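9/17/26

Back from the open afternoon at Skirnivent and my feet are killing me! Two hours on a train each way, but I've wanted to see whether these things can do a chore yet ever since that talk in June, and I wasn't going to miss it.
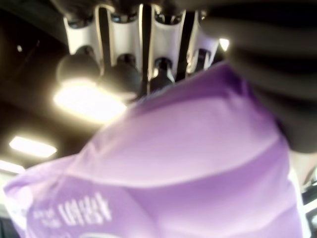
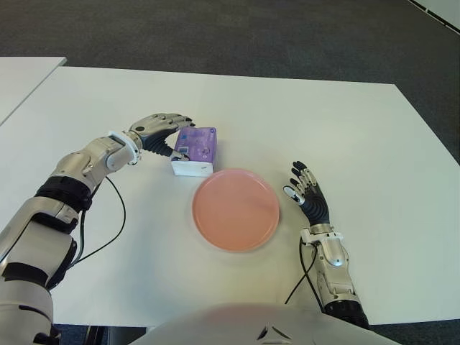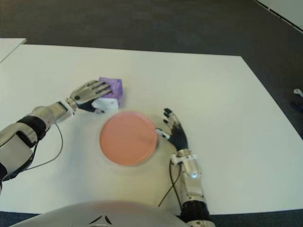 First one: purple bag, very close up. Other two: both arms at the table with the tissues and the pink plate.

So, can it lay a table? Hmm. I went in expecting to be cross or bored and I was neither, I just stood there like a child at an aquarium. The hands are lovely, all those little joints (the thumbs especially). But I kept thinking of our kitchen at teatime, with the post and the crumbs and a cat on everything, and a nice bare white table is a long way from that.

The woman next to me reckoned 24 months until you can buy one. I said 1000 and she laughed. I'd pay good money for something that did the washing-up, mind you, and the bins, and changed a duvet cover.

Had a cheese roll on the platform at Meredith. Must ring about the boiler tomorrow.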